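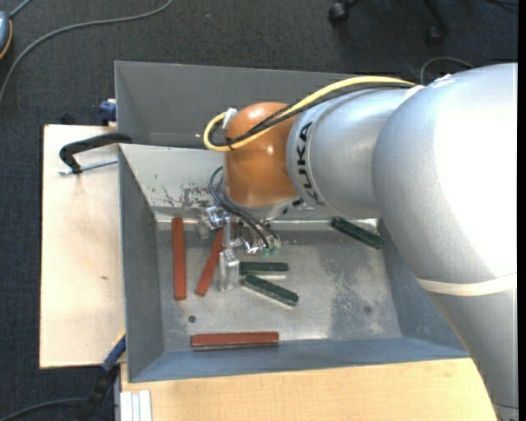

Working next to a bin-picking cell: bench notes

These notes are for anyone at the Vilham workshop who fills, clears or checks a bin that an arm picks from. They cover the bench side only. Programming and safety settings stay with Wanting Xiao, and the risk assessment is kept in the red folder by the door.

Fix the bin first

A bin that creeps a few millimetres spoils every position taught relative to it. Clamp it to the bench on at least two sides. Tighten by hand, then push the bin hard at each corner. If it shifts, move a clamp; do not simply tighten further, as thin walls bow inwards and the gripper will find the bow before you do.

Turn clamp handles so they point down or away from the arm's path. After moving any clamp, tell whoever is running the cell. A clamp jaw over the rim takes up room that the arm may have been using.

Loading bars

Tip parts in from low down. Bars lying flat on the floor of the bin are the easy case. The awkward ones are bars touching side by side, and bars lying close along a wall, where a finger has no gap to enter. Leave these alone unless the cell reports a failed pick. The point of the trial is to find out how often that happens, and tidying the bin by hand makes the log worthless.

Mixed colours are fine. Mixed lengths are fine if the job sheet says so. Bent bars go in the scrap tub.

Cables and hoses

Check these at the start of each shift, with the arm stopped and the cell locked off:

Look for loops that have grown. A cable needs slack to pass a turning wrist, but a loop that stands well clear will catch on the bin rim sooner or later.
Press down any tape that has lifted. Replace it if it will not stay. Tape is a temporary fixing – if the same piece has been replaced twice, ask for a proper clip.
Run a finger along the air hoses near the fittings and feel for flat spots.
Keep loose leads off the floor where people walk, and push office chairs back out of the way.

Bin floor and lighting

Scuffed metal reflects unevenly, and a bright patch can look like the edge of a part to a vision system. Wipe the floor of the bin with a dry cloth on Saturday after the last run. Do not polish it. If daylight falls straight on the bench, lower the blind before starting and leave it in the same place all shift.

What has changed in the job

Before the Nuvik order, one person sorted bars by hand for most of a shift. The same person now loads 16 bins, clears failed picks and keeps the log. Lifting is down. Standing and waiting is up, and so is paperwork. Obsa Degefa, who did the hand sorting for 7 years, wrote most of the loading advice above.

Two points came out of the October review. Rotate people off the cell every 52 minutes, as watching for faults is tiring in a different way from sorting. And write the cause of each stop in plain words, for example "bar against left wall", before pressing reset. Code 21 on its own means nothing to the next shift.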